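Keeping a wooden table decent

A wooden tabletop forgives almost everything except water, heat, sunlight, crayons and being used as a table. Ours has survived December, when the whole family eats at it in shifts, so I feel qualified to hand out advice.

Wipe with a damp cloth, then a dry one. Damp means wrung out until your wrists complain. Go with the grain, and leave the all-purpose spray under the sink, where it can think about what it did to the finish on my last table.

Crumbs first, cloth second. Otherwise you're sanding.

For white rings, try a dab of plain petroleum jelly, left overnight and buffed off in the morning. It works on fresh marks. On old ones you will have a ring and a greasy table – buy a placemat.

Pale wood, cups and tubs 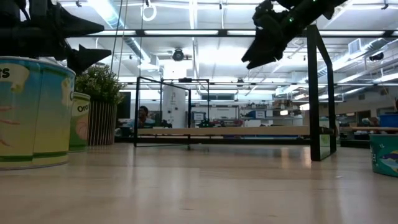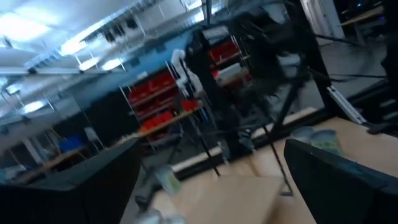
How often should I oil it?
Twice a year is plenty for an oiled finish. Put on a thin coat, wait some 30 minutes, and wipe off everything that hasn't soaked in. If the table is varnished, skip the oil altogether, as it will only sit on top and collect fluff.

Spread oily rags flat outdoors to dry before you throw them away. A balled-up rag can heat up and catch fire by itself, and that is a lot of trouble to go to for a shiny table.

Sticky patch that won't shift? A drop of dish soap in warm water, 2 passes, then dry. Scraping with a butter knife is how I got the scratch I now cover with the fruit bowl.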